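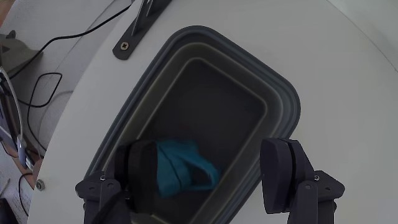
The gray bin on the white table, teal thing still in it.

Can I get rid of the pale rings in a dark gray bin?

Posted by Ritva Seppälä, 4/12/20

I have a dark gray bin with rounded corners that lives on our big white table and collects whatever has no home. At the moment that is a teal plastic thing with a loop like a handle, which my household has agreed to walk past until one of us dies.

My trouble is the pale lines. One goes along the top of the inner wall and another follows the edge of the floor, all the way around the corners. I have tried dish soap, a sponge and a fair amount of staring. Is it limescale? We have very hard water in Zundthorpe and I do rinse the bin in the sink. I paid 11 dollars for it, so I would like an answer that costs less than that.

Onyekachi Okonkwo

Wipe it with a cloth soaked in white vinegar and let it sit for 7 minutes. If the line gets fainter, it was limescale, and you do the whole thing again until you're bored. Rinse well and dry it with a towel - letting it drip dry is how you get the next set.

If vinegar does nothing, try tilting the bin under a lamp. A line that moves or vanishes when you tilt it is just light catching the edge where the wall bends. I scrubbed one of those for most of an evening in March. It was very clean light by the end.

Skip the scouring powder either way. A dark bin shows every scratch.

Rezende50

just get a white bin

Ritva Seppälä

Tilted it. The floor line moves. The top one mostly stays put, so that one is getting the vinegar tonight. Rezende50, I had a white bin before this and it showed coffee, but thank you.

The teal thing is going on top of the fridge for now.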